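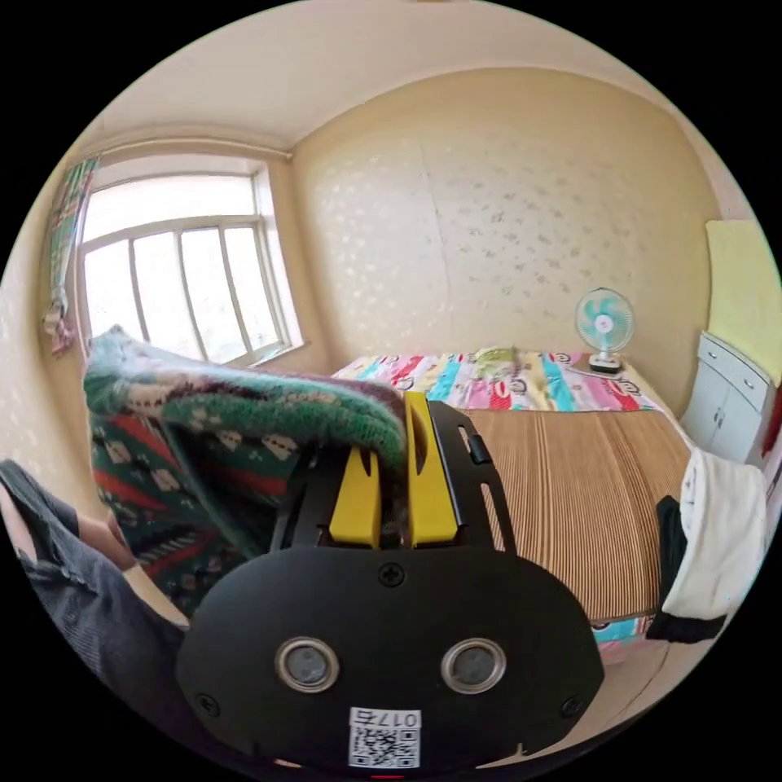
What do you do with the heavy blankets once the warm weather turns up? Wash them, dry them right through, fold them and get them out of the bedroom before the first sticky night catches you out.

That was the message at the Moltolton hall on Saturday, when the Grosar bedding swap came back for another year and I went along with a bag of doonas I've been meaning to shift for ages. It cost me 3 dollars at the door and I came home with more than I took, so make of that what you will!

The swap pulled in 38 households, a good turnout for a town our size, and the door money and cake stall between them raised $1,941 towards a new dryer for the Grindorow laundry room. (The old one has been eating pillowcases since winter.) Anything clean and in one piece could go on the tables. By ten in the morning the flannelette sheets were gone, and the wool ones weren't far behind. I missed out on a lovely cot blanket by the length of one handshake.

The part I'd really come for was the talk on summer beds by Darmawan Lubis, who runs the Manurung homewares shop on the corner. He grew up sleeping on a mat through the hot months and reckons most of us are far too attached to our mattress toppers. "You don't need to buy a whole new bed," he told us. "You need something between you and the bed that doesn't hold the heat." He had a few mats there to try, and there was quite a queue of people wanting a lie down, me included.

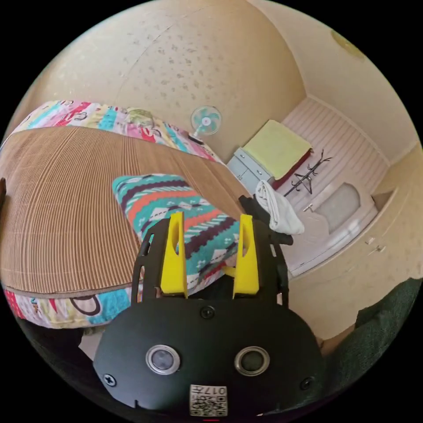 Darmawan's advice on making up the bed was simple enough that I went home and had a go that same night. Leave one thin cover over the mattress so it doesn't get grubby, put the mat straight on top, and keep the pile of cushions for some other season. A bright quilt can stay on underneath if you like the colour, with a brown ribbed mat laid over it and a single patterned pillow, and a small fan down low near the head of the bed does the rest. He wipes his mats over with a damp cloth and stands them up to dry in the shade. Full sun makes them brittle, he says, and I believe him, having wrecked a good beach mat exactly that way.

I gave it 30 minutes before deciding I was a convert. My husband is still on his side with the sheet and the wool underlay, grumbling, and he's welcome to it.

Blankets left over from the swap are at the Grindorow laundry room and can be picked up any weekday after lunch. Bring your own bag, they've run out.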